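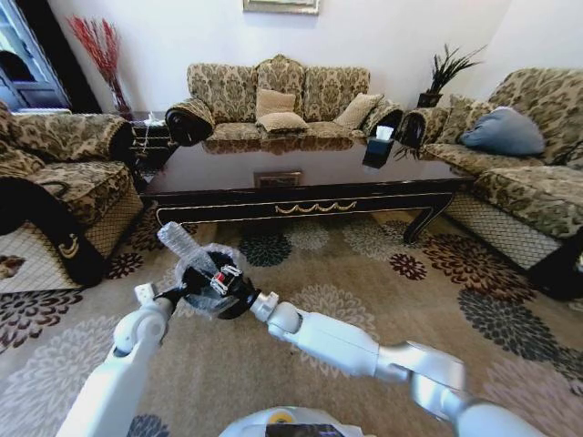 Forums > Living Room > Furniture Care > Armrest covers on a damask sofa: keep them or take them away?

**pinheiro_corner** wrote:
Hello everybody. English is not my first language, so please excuse mistakes. My living room is in the photo on top. The sofa and the armchair are a set in olive green and beige damask, with black covers over the arms. The sofa has an arched back with carving, which I love very much. I bought the set used from a shop called Pinheiro in January, and the covers came with it.

My question is about these covers. On the sofa they are plain rolls, one for each arm. On the armchair it is one with a gold motif, and it hangs down over the front. My sister finds that they make the room look like a waiting room. I find that they protect the fabric, because we are a family that eats in front of the television. What would you do?

Second question: the rug. It is beige with big flowers in maroon, dark brown and black. Is it too much together with the damask?

**skedlow_fan** wrote:
Take them off. You paid for damask and you are hiding the part that people touch. If an arm wears out in ten years, you can have it covered again. I paid 708 for two arms and the man did also the welting.

**oldchintz** wrote:
I disagree with the post before me. Arms are always the first to go, and after that the color never matches the rest. I kept covers on mine for 18 years. When I took them off, the fabric under them was darker than the seat, so please take yours off for one week every month and let the light come to all parts equally.

About the rug, leave it. The black in the flowers goes well with the black legs of the coffee table.

**pinheiro_corner** wrote:
Thank you both. One week every month is a good idea, I did not think about the light. The window is on the side of the armchair, so I suppose this one will fade first.

**skedlow_fan** wrote:
Then close the curtain at noon. I still say the covers are too heavy for that sofa. And three cushions on the seat in the same beige is a little sleepy. Put one in maroon, to take the color from the rug. You have red branches in the tall vase already, so it will not be alone.

**tablewax** wrote:
May I ask about the coffee table? I have one very similar, dark and shiny with a gold ornament along the front, and every finger shows on it. I use Heretti wax but it leaves clouds. What do you use on yours?

**pinheiro_corner** wrote:
Only a soft cloth, a little damp, and then a dry one. No wax. The gold part I clean with a dry brush — slowly, it is easy to scratch.

**oldchintz** wrote:
Wax on lacquer always makes clouds. You must first remove the old wax, and then stay with the cloth.

**skedlow_fan** wrote:
I use Grurkonar polish on mine, two times a year, and I have no clouds. But I agree about the brush.

**pinheiro_corner** wrote:
I will try the sofa without covers this week and ask my sister again. The armchair keeps its cover for now, I like the gold too much.

18 replies — 3,735 views — 2 shares

Related topics
Cleaning carved wood on a sofa back
How to wash damask cushion covers at home
Floral rug under a dark table
Where to put a tissue box so it looks nice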